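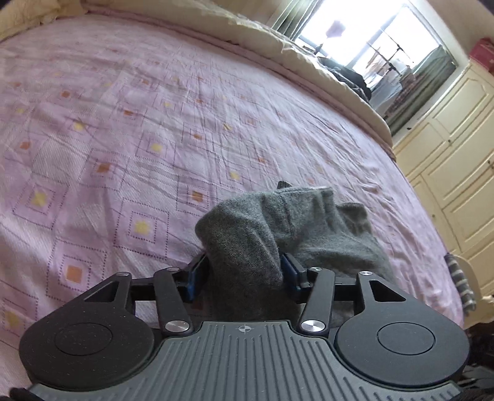 Keegan Ruddock writes that he budgeted for the gripper and forgot the fingers. Pads wear, and knit fabric wears them faster than he had planned for.

Home > Workshop > Tips > Equipment
Reading time: 1 min

Before ordering a gripper for laundry work:

Price spare finger pads with the tool. Fulby sells a pair for $31; allow 7 pairs a year.

Check opening width against a bunched sock as well as a flat one.

Keep $198 back for mounts and cables.

Ask for the lead time in writing. Ours was 13 days in February.

Print | E-mail this page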